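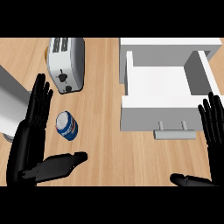

Light planked tabletop, grain running top to bottom, toaster and can.

26 May 2021

Finish trial, continued. Writing this up before Efua gets in so that my version is on paper first.

Claim being tested: Urnau hard oil is "fully cured overnight" and needs no second coat on a kitchen table. The Poirier rep said so in February and has said it again by email since. I asked what he meant by cured and got a link to the same brochure.

Samples are offcuts from the Manton job, all sanded to the same grit on the same afternoon. One group got Urnau, one coat. One group got Tratitz, 2 coats, because that is what the Tratitz can says to do. Darlene thinks this makes the comparison unfair. I think following the can is the only fair thing, but I have written her objection down and will do a one-coat Tratitz set if there is any left after the stair treads.

Water drops, covered with a watch glass, 30 minutes. Urnau: faint ring on most pieces, gone by the time I had finished my lunch. Tratitz: faint ring on fewer pieces, also gone. I can't call that a difference. Efua called it a difference at the time. She also knew which was which, as did I, as did anyone who can smell. We should have had someone from the front office read the rings.

Coffee. Worse on both than I expected. It gets into the open grain at the ends, and I suspect that has more to do with our end-grain sealing than with either oil. Vinegar did nothing to anything.

Hot mug: no mark on either. The mug was probably not very hot. Nobody took its temperature, so I am throwing this one out, and I would like it kept thrown out when we talk to the client.

Tape pull after 13 days. Some dust on the tape from both sets. Darlene says that is sanding dust left in the pores. Could be. If it is, our wiping down is at fault and the test tells us about our rags.

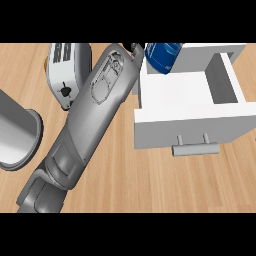
Wood-grain surface, darker streaks mostly lengthwise, short seams toward the lower right.

On seams. The brochure says the oil "bridges small gaps between boards." I don't believe it and I don't see how a thin oil could. I put Urnau across a glued seam and across a dry butt joint with a hair of daylight in it. The glued seam looks fine, as it did before. The dry joint still has daylight. I don't plan to spend more time on this.

Color. Everyone likes the Urnau better on the pale boards, including me. It stays closer to bare wood and the Tratitz goes yellower. Liking it isn't a result, and I don't know what either will look like after a summer by a window. Put one piece of each on the south sill, half covered with foil. Please don't move them to water the plants.

Cost. The rep's figure for coverage assumes a surface sanded finer than we ever sand. At our grit it soaked up more, and I ran short on the last piece and had to open a fresh can. I want to weigh cans before and after next time – I only thought of it once the first one was in the bin.

Where I am today: I wouldn't tell Manton the Urnau is better. I'd say it is easier to put on and smells less, both of which matter to us and neither of which matters to someone eating breakfast off it. Efua would go further. She can sign her own entry.

To do
Repeat water and coffee with coded labels, key kept by Darlene.
One-coat Tratitz set.
Thermometer for the mug test. Ask the kitchen.
Seal end grain on every piece first.
Ask Poirier again for actual test data, in writing, and note the date he doesn't answer.
Check foil pieces on the sill.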